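Keys, rings and a marble top: a morning with the Hirkley key sorter

Posted Thursday, filed under Home & Habits

She has 28 sets of keys to look after and doesn't want any more. That was the first thing she told me, before I'd got my coat off. Coffee second.

She runs the key desk for Hirkley, a small outfit that minds rental places while the owners are away. Cabins mostly, a few flats in town. Asked me not to use her name, "just say the key lady, everybody does." So, the key lady.

The job sounds like nothing. Keys come in, keys go out. But keys come in on whatever the owner had in the drawer. Split rings inside split rings. A bottle opener. Somebody's old gym tag. By the end of summer it's a lump.

"People hand me a fistful of metal and say the front door's in there somewhere," she said. "And it is. It's in there with the boat shed and a padlock they sold."

First rule, clear a flat surface. Something hard and smooth, so the rings slide and don't snag. She used to do it on a towel. Hated it.

"Towel grabs everything. You pull one ring and the whole lot comes with the fluff. Marble pattern's good, pale, I like pale. Not too busy though or you lose the little wires."
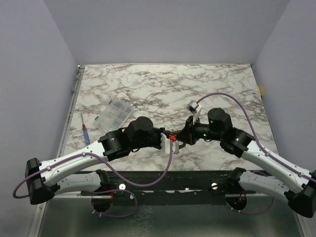 And walls, she says, or at least something at the back and sides. A key that gets flicked off a bench is a key you're on your knees for. She lost a mailbox key for most of February that way. Under the radiator. The owner had already paid for a new lock by then, $28 and a bit of sulking.

I asked what she does first with a really bad bunch. Long pause, then she laughed.

"Nothing. I leave it alone a sec. Look where the big ring is. Everyone goes straight in with thier nails."

What she wants is the biggest loop, the one most of the others hang off. Hold that. Lift it a little, let the rest drop. Half of what looks like a knot is only rings lying across each other, she reckons, and the weight of the keys does the work if you let it. Then a second grip, on one thing only, and work it back along the wire.

Two hands, both slow. One holds still and the other does the moving. She was very firm on that. If both hands move you're making a new tangle.

"I trained a girl who could do a Rubik's cube, hopeless with keys. Too quick. Lovely girl."

Colour helps. She's a big believer in yellow. Yellow caps, yellow tags, whatever you can get, because silver on silver on silver is murder on the eyes after an hour. Hirkley went through 1,116 tags last year, she had the invoice pinned up. The tags come from Lestix and she has opinions on the new ones (too stiff, hole's too small).
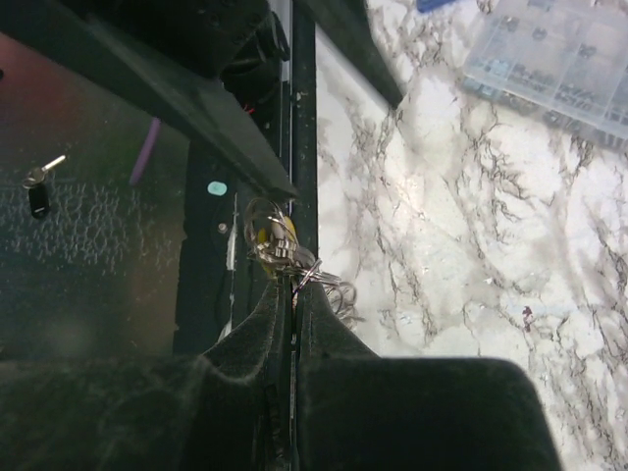 Thin rings are the real pests. The cheap ones bend open a touch, then the end of the wire hooks over its neighbour, and once one is hooked they all want in. She throws them out. Doesn't even think about it now. Thick rings only, one ring per door, then one clip to hold the set.

Why not just one big ring for the lot?

"Because then the cleaner wants the side gate and gets the whole property. And one day she drops it in the lake."

Has that happened? "Twice."

The cupboard is by Sumeren, steel, grey, 4 rows of hooks. She bought it second hand and the inside of the door still has the last lot's labels on it, some place called Igwe. She's never peeled them off. Keys hang by street, not by owner. Owners change, streets don't. Spares go in the bottom row, and a spare that hasn't been touched in two years gets a phone call and then goes home in an envelope.

I'd brought my own keys, bit embarassed. House, car, bike lock, two I couldn't explain. She had them apart and laid out in a line before I'd finished my sentence, and tapped the two mystery ones.

"What are these?"

No idea.

"How long have you had them?"

Since the last house. Maybe the one before.

She gave me an envelope. Write the month on it, she said, and if you haven't opened it by this time next year, out they go. Mine's on the fridge now. I've already forgotten what month I wrote.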